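Storing mixed bracelets in one shallow tray without scratching the pearls

Bromine Home Forum > Closets and Drawers > Jewelry
Asked by fajardo_drawer, 22 November 2020
Viewed 899 times

I keep my bracelets in a shallow plastic tray on top of the bed cover while I sort them, and then the tray goes into a dresser drawer. The drawer clearance is 40 mm, so anything tall is ruled out. The collection is mixed: pearl strings, a bracelet of large glossy black beads, a clear bangle, and a red braided cord bracelet with small beads worked into it.

Two problems. First, the strands migrate when the drawer is opened and end up threaded through each other. Second, I have read that pearls should not share a container with anything harder than they are, and I do not know how strictly that applies to something used every day.

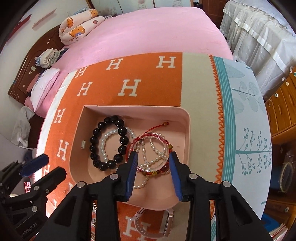

I would prefer to keep a single tray and add dividers or a liner. The drawer is 133 mm wide on the inside, and most of the organizers I have found are wider than that. I have looked at the Sosico insert, but the compartments are sized for rings. Is there a layout that works for both rigid and flexible pieces, and does the order in which they go in matter?

Prosine_bench

The two problems have the same cause. A smooth plastic floor has very little friction, so every time the drawer stops, the contents keep moving. Flexible strands fold into whatever open loop is nearest. A line the tray with something that has a nap, such as felt or brushed cotton, and most of the movement goes away before you add any dividers.

On hardness: pearls are soft, at the low end of the scale used for gem materials. Many common bead stones are harder, and glass is harder too. Plastic generally is not a threat to the surface. If you don't know what the black beads are made of, treat them as hard. Contact alone does little. The damage comes from repeated rubbing under movement, and from grit.

For the order, I would do the following:

Rigid pieces go in first, flat, at one end. A bangle is a closed ring and cannot tangle by itself, but it will trap any strand lying across it.

Beaded bracelets on elastic go next, closed up into a narrow oval so that there is no open space inside the loop. An open loop is where the neighboring strand ends up.

Pearl strings go in last, each in its own soft pouch or folded cloth. Lay them straight or in one gentle curve. Do not hang them, as silk thread stretches under load.

Cord bracelets with loose tails should have the tails tucked under the body. A bead at the end of a tail works like a hook and will catch between pearls.

With a width of 133 mm you have room for 2 lanes of bracelets side by side. One strip of stiff card wrapped in felt, cut slightly lower than the tray wall, is a sufficient divider. Check the total height with the drawer closed before you glue anything.

tarnish_and_thread

Agree on the liner. One addition – wipe the pearls with a soft dry cloth before they go back. Skin oil and perfume do more harm over a few years than the other beads will. Avoid sealed plastic bags as well, because pearls can dry out and craze in them.

Red cord is worth testing for dye. Press a damp white cloth on it for a minute. If color transfers, keep it away from anything pale, particularly in humid weather. I lost the color of a cream strand that way one January and it did not clean off.

kl_halfinch

just use an ice cube tray, one per hole. works for me. might be too tall for your drawer though, didn't see the 40 mm part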